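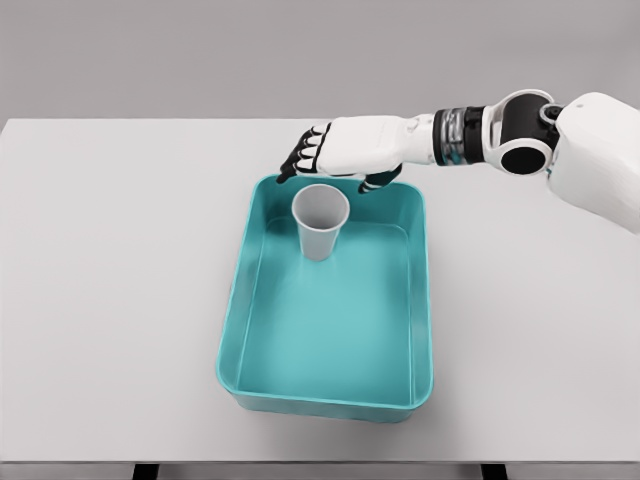
1/ Rodix 仿真套件试用记录，开串
发布于 2024年4月10日 星期三
试用期今天到期，趁界面还没变灰，把这阵子攒的笔记倒出来。用的是 Isberg 出的 Rodix，桌面操作那个包，带一条白色机械臂、一只多指手，外加一堆桌上小物件。先交代立场：授权是我自己申请的公开试用，没人给我钱，Isberg 那边也不知道我要发这个串。想到哪写到哪，比较碎，见谅！

2/ 我为什么要试
去年12月开始我就在找一个能在家里跑灵巧手的仿真环境。我做的东西很小，就是让手去够桌上的杯子盒子，抓起来，放到别处。真机是排不上的，排上了也舍不得这么摔。之前一直用 Bernine 的免费版，夹爪没问题，换成多指手就开始抽风，手指穿进杯壁里再弹飞，杯子直接上天（我录过一段，笑了一晚上，然后第二天还得调）。

3/ 安装
比我想的顺。下载包挺大，我家网速慢，挂着去洗了个澡回来还在转。装完第一次启动要编译着色器，风扇狂转，别慌，也别像我一样以为死机了去强关。我强关了一次，结果缓存坏了，得手动删文件夹重来。文档里提了一句，藏在常见问题最底下。Isberg 的朋友如果刷到，拜托把这句挪到第一页。

4/ 开箱场景
默认给的就是一张大白桌，灰背景，中间一个青绿色的方托盘，里头立一只白纸杯。第一眼觉得好素啊，连个桌布都没有。用了几天反而喜欢上了，干净，杯子跟托盘颜色差得远，我肉眼看轨迹的时候特别省力。想花哨可以自己换材质，我换过一版深色木纹桌面，杯子的影子糊成一团，又换回来了。

5/ 手
重点来了，这只手是我掏时间试用的主要原因。手背是圆滑的白壳，手指一节白一节黑，指尖是黑的。听起来是外观问题，但这个配色真的帮了大忙！调关节角度的时候一眼就能看出哪一节弯了哪一节没弯，以前用全灰的模型，我得把脸贴到屏幕上。手腕那圈黑色和银灰色的环也好认，转了多少大概有数。

6/ 接近姿态
头图是我一直在折腾的那个阶段，手掌朝下悬在杯子上方，手指松松地勾着，拇指在另一边垂下来，中间留着空当。看着简单对吧？拇指的尖离托盘边沿特别近，我光是让它别磕到托盘就磨了两个晚上。杯子还偏偏立在托盘靠角落的位置，手指那边也没多少余地。

7/ 关于磕托盘
托盘的碰撞体做得挺认真，卷边是真有厚度的，不会糊弄你一个薄片。好处是结果可信，坏处是你的规划器要是跟我的一样糙，就会一直撞。我后来把接近方向改得更陡，先到高处再往下走，撞的次数少了很多。代价是动作看起来有点呆，像抓娃娃机。能用就行。

8/ 纸杯
纸杯这个物件单独说一条。Rodix 里的纸杯是能调软硬的，有个滑块，从“瓷杯一样硬”到“捏一下就瘪”。默认值偏硬，我建议一上来就往软的方向拖一点，不然你会得到一个用蛮力掐杯子的策略，自我感觉还特别良好。我就是这么被骗了一个周末。滑块的单位没写，我发邮件问了，回信说下个版本补。

9/ 跑量
我给自己定的测试是同一个抓杯子任务，Rodix 跑 200 次，Bernine 也跑 200 次，物件位置随机，其他尽量一致。先声明这不严谨，两边的摩擦模型都不一样，我也只有一台旧台式机，就是图个手感上的对比，别拿去写论文哈。

10/ 对比结果（只说印象）
Rodix 这边最大的区别是“失败得像样”。抓空了就是抓空了，滑了就是慢慢滑下去，杯子倒在托盘里打个转停住。Bernine 那边失败经常是物理炸了，杯子飞走，根本看不出我的动作哪里有问题。对我这种靠看回放改参数的人来说，像样的失败太值钱了，看十来条就知道该往哪拧。

11/ 速度
夸完该骂了。Rodix 慢。开着渲染慢，关了渲染也不算快，多指接触一多帧率就往下掉。那 200 次我是挂了一整夜的，早上起来发现卡在半路等我点一个弹窗，“是否保存当前会话”。谁半夜给你点啊！后来找到命令行参数能关弹窗，加上就好了，名字又长又难记，我贴在显示器边上了。

12/ 回放工具
这个我要吹一下。每一次尝试都能拖时间轴，视角随便转，还能把任意一刻单独存成静态场景，从那一刻重新开始跑。我最常用的就是存在手刚悬到杯子上方那一下，后面的合拢动作反复试，不用每次都从头等胳膊伸过来。省下来的时间够我把上面那条弹窗的气消掉。

13/ 界面
中文界面有，翻译能看懂，偶尔好笑。“拇指对掌”翻成了“大拇指反对”，我愣了好几秒，它反对什么了。右键菜单太深，换一个物件要点好几层。快捷键可以自定义，但是改完必须重启才生效，而且重启之前不提醒你，我一度以为是键盘坏了。

14/ 物件库
试用版给的物件有 100 个，盘子碗杯子瓶子盒子，日用品为主，够玩。质量有高有低，杯类最好，毛巾之类软的我劝你别碰，一碰就卡。自己导入模型也行，我拿 Liang 家的一个收纳盒图纸转了格式丢进去，尺寸差了一个数量级，盒子比桌子还大，机械臂孤零零戳在盒子里。单位设置在导入窗口的第二页，记得翻。

15/ 跟 Liang 的控制器接
有几位上次问过能不能接 Liang 的控制器。能，但不算开箱即用。Rodix 输出的关节顺序和 Liang 那边是反的，拇指在最后，我写了个小脚本倒一下。第一次忘了倒，小指替拇指干活，整只手拧成一个特别委屈的姿势。脚本很短，想要的留言，我整理完发出来，注释写得烂先道歉。

16/ 客服
发过 3 封邮件，回了两封。回的那两封态度挺好，有内容，还顺手给了我一段示例配置。没回的那封问的是价格，嗯。后来在官网角落里找到报价说明，要填表才给看。我很烦这种，个人用户到底能不能买、多少钱，写明白会少一块肉吗？

17/ 画面
光很柔，影子淡淡的，白壳上那种渐变挺舒服，截图直接能放进汇报里。不过我得提醒一句，光线太友好了也是个坑。我用默认光训的视觉部分，随手把灯调斜一点就开始认不准杯口。现在我的做法是默认光只用来自己看，训练的时候灯光全打乱，背景也换着来。随机化面板在“环境”下面，不在“训练”下面，我找了半天。

18/ 真机迁移
肯定有人要问搬到真手上行不行。我不知道，没试，手头没有同款。等我借到再说，借不到就当我没提过这条。试用说明里写了一大段关于迁移的话，我没验证过的东西就不替它背书了，你们自己去看原文吧。

19/ 适合谁
如果你跟我差不多，一个人在家折腾多指手，任务是桌面上拿拿放放，机器不差，人也有点耐心，那这个试用期很值得领一份。只用夹爪的话我觉得没必要，Bernine 免费版够了，还快。要大批量并行训练的也先别急，至少在我这台老机器上，并行开多了它会直接罢工。

20/ 我踩过的坑，集中放这里
首次启动别强关。
纸杯软硬滑块往软了拖。
跑夜里任务先关弹窗。
导入模型看单位，在第二页。
改完快捷键重启。
存静态场景之前先起个像样的名字，我现在有一堆叫“新场景副本副本”的文件，哪个是哪个全靠猜。

21/ 会不会续
卡在价格上，表我填了，还没收到报价。如果是按年收，我大概会咬咬牙；如果按物件库分开卖，那就算了，我拢共就爱抓那么几个杯子。手里存的场景到期之后还能不能打开，我也没搞清楚，刚刚已经全部导出了一份备着。

22/ 补一条，评论区有人问配色能不能改
能改。托盘、杯子、桌面都行，手的外壳也可以，手指那几节得分开选，有点费劲。我试过把手指全改成白的，好看是好看，调角度的时候又开始眯眼睛，改回来了。

23/ 再补一条
问 Rodix 能不能双臂的：试用版里我没找到第二条胳膊的选项，菜单里有一项是灰的，鼠标放上去也没提示，不敢乱说。有付费版的朋友看到了帮忙答一下吧，我先去吃饭，回来整理那个倒关节顺序的脚本。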